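Fotlow Knitwear Folding Notes

README, February revision

What is in this folder

These notes belong to the winter accessories part of Fotlow, our small collection about how people fold and put away clothes at home. This part covers knitted hats only. Scarves and gloves have their own folders, and the gloves are still not finished. I wrote the text, and Dušan Krasniqi checked the names of the garment parts, as I was mixing up "cuff", "brim" and "band".

Words we use

Crown: the closed, rounded end of the hat.
Cuff: the ribbed part at the opening.
Lump: any place where the knit lies over itself without a clean fold.

Starting state

A hat starts on the table as it fell. Please do not smooth it before the first note is written. Write down which way the cuff points, whether the hat lies on its side, and whether a label can be read. For the pale pink beanie the label on the cuff says WEDZE, and the state is "on side, creased". 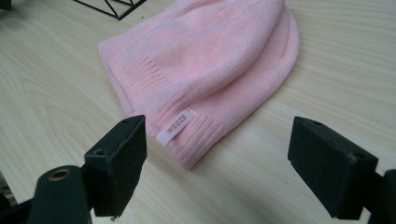 Azucena Pacheco asked whether "creased" should be used at all for a fine knit, because such creases go away with one stroke of the hand and a reader may think of an ironed shirt. I kept the word but added "soft" as an option in the list.

Folding

We accept two ways. In the first, the crown is brought down to the cuff, so the hat becomes half as long. In the second, the hat is folded from side to side and the cuff stays in one line. Rolling is noted as "other". If you change your mind in the middle, write both ways with a slash between them.

A thick knit needs more patience. It makes a round loop at the fold and does not want to lie flat. In this case write "loop" and do not press it down only to get a better note. The texture goes in the field for knit: fine, ribbed, cable or mixed. Stray fibres go in the remarks.
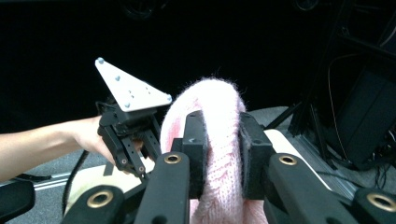 Raquel Prata: I would hold a cable knit near the fold and never by the loose end, my own hats became long on one side from this. Could it be a line in the instructions?

It is now a line in the instructions, under "Holding".

Known problems

Colour names are not equal between writers. "Pink", "pale pink" and "salmon" were all used in the notes, and I did not correct them. The 12 oldest notes have no field for the label. The spelling of "beanie" was repaired on Thursday, but "beany" may still be found in the remarks.

Questions about the words go to Dušan, all others to me.

Benedikt Zaugg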